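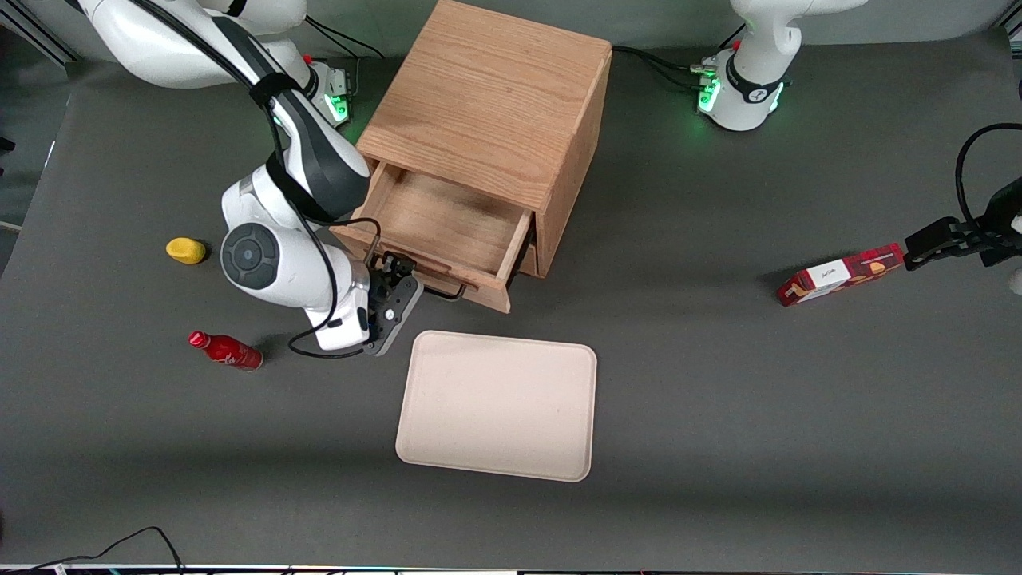 Light oak cube, drawer partly open, red box on the right waiting for a home.

Drawer leans to one side when I pull it out
Posted by lultelau31, June 2019

I have a small oak cube cabinet with one drawer at the bottom and a thin dark handle bar along the front edge. Pull the drawer partway and it dips toward the left corner, like it's had a long day. It does this empty, so I can't blame my stuff. I'd like to keep a red box and 4 years of receipts in it. Is this a runner problem, or do I own a crooked drawer now? I've already tried pulling it more politely.

Fabrice Masson
Take the drawer right out and set it on a table you know is flat. If it rocks, the drawer is out of square and you'll need to reglue a corner. If it sits still, look inside the cabinet. On a plain wooden drawer the left runner has usually worn down or come loose at the front. Tighten it if there's a screw. If it's worn, glue a strip of veneer on top, let it dry overnight, sand with 300 grit and rub a candle along it. Mine took around an hour, most of it spent looking for the candle.
Also pull from the middle of the bar. Everybody pulls from one end and then writes to this site.

susby_attic
Buy a new one.

Lumbao
What Fabrice said, but check the cabinet is level first. I had a drawer apart on the floor for most of February and the culprit was the floor. A folded postcard under one corner fixed it — it's still there. And weigh those receipts before you put them in.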